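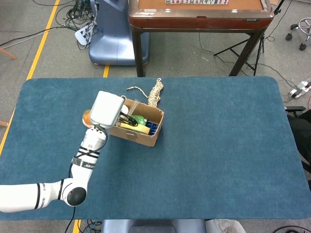 I have been meaning to deal with the box for most of October. Everybody has one of these, I think. Mine has been through two addresses and has never once been put away, mainly on the grounds that it is where other things get put away.

It started life as the box a kettle came in, back when I lived in Gallcombe and had a kitchen the width of an ironing board. The kettle went to my cousin. The box stayed on and took lodgers. By the time I moved to Silldale it had so much in it that I simply taped round it and wrote MISC on the bottom, where I would never see it again.

So, the inventory, in the order I came to it.

The sponge. Yellow, or at any rate a yellow block of something that behaves like a sponge, and it takes up most of the front of the box. I bought it to clean the car. I sold the car. I have since moved the sponge to the kitchen twice, decided it was too good for washing up, and moved it back. It is now too old for washing up. I am aware of how this looks.

The wires. I would like to say I sorted them. What I did was pull on one end and have the whole lot rise out of the box in a single black lump, like something from a plughole, and then lower it back in. I did get one free in the end. It charges a phone made by Cliletel, a firm I had forgotten existed, and the phone went to the tip in the first move. I wound the cable up neatly and put it in again with the others. You never know. (I do know. I know perfectly well.)

The green thing and the dark blue thing have been together so long that I think of them as a couple. The green one I have decided is part of a tent, though Asabe Akinola, who came round at four for a cup of tea and stayed to heckle, says it is no such thing and that I have never owned a tent. We went back and forth on this. I was sure I had owned a tent. I went and looked through my old emails and found an order from Popescu, the camping shop, for one groundsheet and 16 pegs, and no tent. Asabe was unbearable about it until well after six.

Then there's the rope, which doesn't even live in the box. It lives behind it, coiled up against the back, and has done since I worked out that it would go in the box or everything else would, but never both. It's a nice rope. Beige, a decent weight, coils well if you're patient, except for one end that always wanders off on its own. I bought it to hang a swing from the tree in the Gallcombe garden. The tree turned out to belong to next door, who had views. Since then I have used it once, to tie a mattress to a roof for 17 minutes, all of them frightening.

I tried hard to get rid of the rope. I had it by the door. But a rope is one of those things that makes you feel like a capable person just by owning it, and I don't have many of those. I have a torch, and a set of spanners with one missing. The rope stays.

I should say something about method, as people who write about tidying always have one. Mine was to put the box in the middle of a big blue mat, on the theory that I would be able to see everything I took out and be shamed by it. What happens is that you spread out, you feel you've made progress, you have a biscuit, and then it starts getting dark and you put it all back so that you don't tread on it. The mat was very good. I can't fault the mat.

I did also consider doing the mahjong tiles while I was at it, as they've been lined up on the edge of the table since we last played and half the dust in Silldale has settled on them. Asabe says they are mid-game and mustn't be touched. She was winning, she says. I have no memory of that, and no way of proving otherwise, so there they sit.

Final score, then. Out: one takeaway menu, a dead battery, and 5 receipts, the oldest of them for the kettle. In: everything else, plus a pair of scissors I'd used to open the post and put down in there without thinking. I found those the following morning, after looking for them in every drawer in the house.

Next on the list is the cupboard under the stairs. I opened it this morning to see what I was up against and a tennis racket came out. I've shut it again for now. If anyone wants a groundsheet, it's in there somewhere, along with 16 pegs, and I'm open to offers.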